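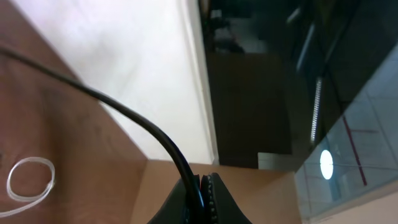 Second arm for cable work: what to budget besides the arm

benchnorth
Posted June 15, 2021

We have one arm on a wooden table doing cable handling (pick up a lead, route it, put it down) and I have been asked to cost a second one for next year. I've got a quote from Grasso for the arm and another from Mirico, which is cheaper but comes without a gripper. The arm price I can deal with. What I'm less sure of is everything else that goes on the order. Last time we left a lot off and I spent most of April putting in small requests one after another.

So far I have:

Arm and controller
Gripper, plus spare finger pads
Wrist camera and its bracket
Table
Power and leads, £400

What am I missing?

tamsin_k
How many spare pads? Ours are the studded rubber sort and they wear fastest on the inside face if you're gripping cable all day. We buy them five pairs at a time from Sotov and keep a set in the drawer. I'd put them down as a running cost, separate from the equipment, or your finance people will ask why they come up again.

oldgantry
£400 for power and leads looks low to me if it includes cable management. Drag chain, clips, ties, a decent distribution strip. On our last cell that part came to £474 and we didn't do anything fancy.

Also, why a wooden table? Get an aluminium frame with a proper bolt pattern. You'll only end up buying it later.

benchnorth
Pads noted, I'll split them out.

On the table, wood has been fine for us. The loads are small and we can screw things down wherever we like. I'd sooner put the money into the gripper. As for cable management, fair point. The white and black leads for the first arm share the table top with the cables we use for the work, and the plug adapter sits there as well.

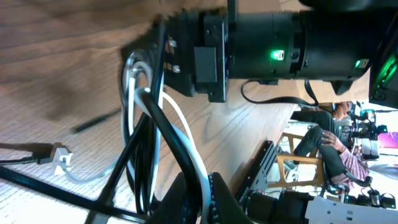 So I'd want the second one to have its supply and data leads fixed along the back edge from day one. If that means nearly doubling the line in the budget, I'll ask for it.

oldgantry
We'll have to disagree on the wood. It moves. We had a timber bench and were re-teaching positions after every cold spell. If you're only doing cable you may get away with it, because cable is never in quite the same place anyway, but the day somebody wants to fit connectors you'll need something stiffer.

tamsin_k
I'm with benchnorth on this one. We've run on a plain wooden table for two years with no trouble. Spend it on the gripper.

rig_and_rail
A few things not on your list: shipping (heavy, and Mirico charge it separately), a spare cable for the wrist camera, and delivery time. Omavby quoted us 48 working days for an arm and we'd planned a start date before anyone asked. Check whether the warranty covers the gripper too. With two suppliers it often doesn't, and then each one tells you to ring the other.

benchnorth
That's useful. The Mirico quote doesn't mention shipping anywhere, so I'll ask. If it's high then Grasso may work out about the same with the gripper included.

rig_and_rail
Ask for the gripper mount drawing while you're at it. We had to get an adapter plate made.

benchnorth
Will do. I'll post the final list once both quotes are back.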